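Subject: Re: [grippers] Walleo vs. Koller on small parts
From: Reto Marti

Rupert Kofler wrote in March:
> We have the Koller two-finger on our arm now and it does fine on
> boxes and bottles. Has anyone run it against the Walleo on thin
> things, like tabs and rings? Also, does the wrist camera see
> anything useful that close?

I ran both last month, same arm, same Clelurach controller, firmware 1654. Each gripper got 400 tries over a mix of parts, and beverage cans were the last set.

The Koller is stronger and closes more evenly. On tabs it was the worse of the two. The fingertips are too wide and they slide off before they get under anything. I filed a spare pair down and that helped, but then they flexed.

The linkage gripper with the narrow tips did better. You do have to come in from straight above and slow down for the last 20 mm - at full speed it pushes the part away. I also had to lower the force limit to 20 percent, or the controller took contact with the lid for a crash and stopped.

As for the camera, yes, it is useful. Mounted at the wrist it keeps both fingertips and the tab in view right down to contact, so I dropped the overhead one. Glare on shiny metal is still a problem. Still from the can set: 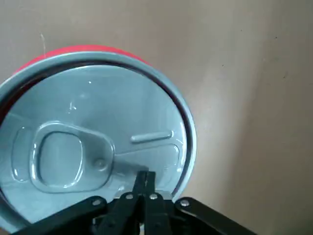
Rupert Kofler: Thanks, Reto. Did you try the Bultden tips on the Koller? They are narrower than the stock ones and I have a set in a drawer. I can mail them if you want to run the tabs again.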